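Section 3: Setting Up a New Trial in Your Field Book

Last updated: Sunday, June 30, 2024

By now you have the Oltar field book installed on your tablet and your farm boundary loaded. Good! This section gets you from a bare boundary to a trial you can walk out and plant. It's the part of the job I like best, and it goes quicker than you'd expect once you have the plan on paper.

You will need:

- your tablet, charged
- the seed list for the trial, with variety names spelled the way you want them on the labels
- a sketch of the field showing gates, wet spots and old fence lines
- the Brisero label printer, if you're printing stakes the same day

3.1 Creating the trial

1. Open the field book and tap Trials, then New Trial.

2. Type a trial name. Keep it short and put the crop first, so "Barley Spring North" and not "The north side one." You'll be scrolling through these names in bright sun with dusty hands.

3. Choose the crop from the list. If you're growing a mix, pick the main crop and tick Companion. The companion crop gets its own box on the next screen.

4. Set the season. A trial drilled in the fall and cut the next summer belongs to the harvest year.

5. Tap Save. The trial now shows in your list with a gray dot, meaning it has no plots yet.

Note: You can rename a trial at any point up until the first label is printed. After that the name is locked, and a new name means a new trial.

3.2 Adding varieties

Now for the seed list. You can type varieties one at a time or bring in the whole list from a spreadsheet.

To type them:

1. Open the trial and tap Entries.

2. Tap the plus sign and enter the variety name, the seed lot and the thousand-grain weight.

3. Repeat for each variety. The field book gives each one an entry number in the order you add it. These numbers follow the variety all the way to harvest, so if you have a favorite order (we always put the control first), this is the moment to use it.

To bring in a spreadsheet:

1. Save the sheet with the column headings Name, Lot and Weight in the top row.

2. Tap Entries, then Import, and pick the file.

3. Check the preview. Any row in orange has a blank or a duplicate. Tap the row to fix it right there on the screen.

4. Tap Accept.

Caution: Importing a second sheet replaces the first one. To add a few late arrivals, type them in by hand.

Treated and untreated seed of the same variety should go in as separate entries. Add a T or U to the end of the name. It looks fussy on the seed list, and then in July when you're standing between two plots that look completely different you'll be very glad of it.

3.3 Laying out the plots

This is where it starts to look like a real trial!

1. Tap Layout. The map of your field opens with the boundary in blue.

2. Drag the starting corner to where plot 1 will sit. Most people choose the corner nearest the gate. If the ground by your gate is packed down from wagons and trucks, go further in.

3. Enter plot length and width. Use the working width of your drill, not the width painted on the side of it.

4. Choose the number of blocks. The field book offers 2 as a starting point. Go to 3 if you have the room and the seed. An extra block takes a morning to drill and gives you so much more to lean on when the yields come in close.

5. Set the path width between blocks. You want room to turn whatever you'll be driving down there at harvest.

6. Tap Shuffle to put the entries in random order inside each block. Tap it once and take what it gives you. Tapping until your favorite variety lands on the good soil defeats the whole purpose.

7. Tap Lock Layout.

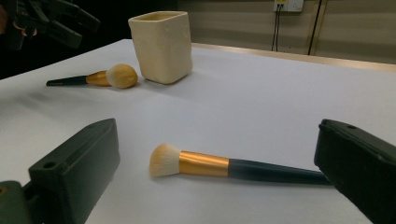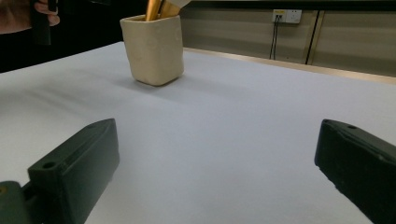

Once the layout is locked the dot next to the trial name turns green, and every plot has a number made from the block and its position. Plot 207 is block 2, position seven. Write the numbers on your paper sketch too. Tablets run down, and paper goes on working in the rain if you use a pencil.

Guard plots: The outside rows of any trial get more light and more rabbits than the rest. Turn on Guards under Layout Options before you lock, and the field book will wrap the trial in unnumbered plots. Fill them with any spare seed of the same crop. They don't get labels and they don't show up in your results.

Note: If you forgot the guards and already locked the layout, you can still add them, as long as there is space inside the field boundary. Tap the padlock, choose Guards Only, and the numbered plots stay exactly where they are.

3.4 Checking the fit on the ground

Please don't skip this one. A layout that fits on the screen may still run into a drain cover or a power pole.

1. Walk to the starting corner with the tablet and tap Go To. The arrow points the way, and the tablet buzzes when you reach the spot.

2. Push in a cane at the corner.

3. Walk to each of the other corners in turn and do the same.

4. Run a tape along one long side and compare it with the Side Length shown at the bottom of the screen.

5. Measure both diagonals. When they match, your corners are square.

If the diagonals don't match, trust the tape. Shift the canes until the two measurements agree, then go back to the starting corner and tap Re-mark. The map will swing around to meet your canes.

Caution: Call your utility locating service before driving metal stakes or posts. Canes pushed in by hand are fine for this step.

Tree cover can throw the position off. If your trial sits beside a shelter belt, wait until the signal bars at the top show full, stand still for a minute, and then mark. Our Tokari site has big poplars all down the west side, and we mark those plots from the open end and tape our way back toward the trees. It works beautifully.

3.5 Printing labels

1. Turn on the Brisero printer and wait for the steady light.

2. In the trial, tap Labels.

3. Choose Stake Labels or Bag Labels. Stake labels carry the plot number in large type. Bag labels carry the plot number, the entry number and the seed lot.

4. Tap Print One. Look at it closely. Is the name spelled right? Does the plot number match your sketch?

5. Tap Print All.

The labels come out in planting order, snaking up one row and back down the next. Keep them in that order! Roll them up, put a rubber band on the roll, and don't let anybody sort them by variety to be helpful.

If the labels come out faint, clean the print head with the pen that came in the box. If they come out blank, the roll is in upside down -- take it out, flip it, and print one more test.

3.6 Packing seed

With bag labels in hand you can pack.

1. Tap Seed Needed. The field book works out the weight per plot from your seed rate, your plot size and the thousand-grain weight.

2. Weigh out one entry at a time, all blocks together, and put everything else out of reach while you do it.

3. Stick the label on the bag before the seed goes in.

4. When every bag is filled, lay them out in plot order and walk the line with the map.

5. Box them by block, with plot 1 on top.

Note: Seed rates are per square yard by default. If your rates come from a metric source, change the units under Settings before you open Seed Needed. The change applies to every trial on the tablet.

Caution: Wear gloves when handling treated seed, and follow the seed label. Sweep up spills the same day. Birds find them fast.

For a sense of scale, the biggest trial we've set up with the field book so far was 1,548 plots across the whole Adeleke block. We did the layout on a wet February afternoon and had labels before supper. Packing took a good deal longer, of course, but every bag had a plot and every plot had a bag, and drilling day went along like a dream.

3.7 Sharing the trial

Anyone who'll be scoring plots needs a copy of the trial on their own tablet.

1. Open the trial and tap Share.

2. Choose Score Only or Full Access. Score Only lets people record notes and measurements without touching the layout. It's the right choice for nearly everyone.

3. Have the other person open their field book and tap Receive. Keep the two tablets in the same room until the bar fills.

4. Open plot 1 on both tablets and check that they show the same entry number.

Scores made on different tablets are combined the next time both are connected at the office. If two people score the same plot on the same day, the field book keeps both and marks the plot with a small flag, so you can look them over and pick one or take the average.

3.8 If something doesn't look right

The trial has a gray dot after layout. The layout was saved but not locked. Open Layout and tap Lock Layout.

Some plots are outside the boundary. Shorten the paths or move the starting corner. If only the guards are outside, you can leave them off that side.

An entry is missing from one block. Check the Entries list for a variety with no seed weight. The field book leaves out any entry it can't calculate seed for.

The map is facing the wrong way. Twist it with two fingers, or tap the compass to put north at the top.

Labels don't match the map. Someone has unlocked and shuffled the layout after printing. Tap History, find the shuffle, and tap Undo. Then print one label and compare it before you reprint anything.

Go on to Section 4 for drilling day, including the plot-by-plot checklist and how to record a skipped or double-sown plot.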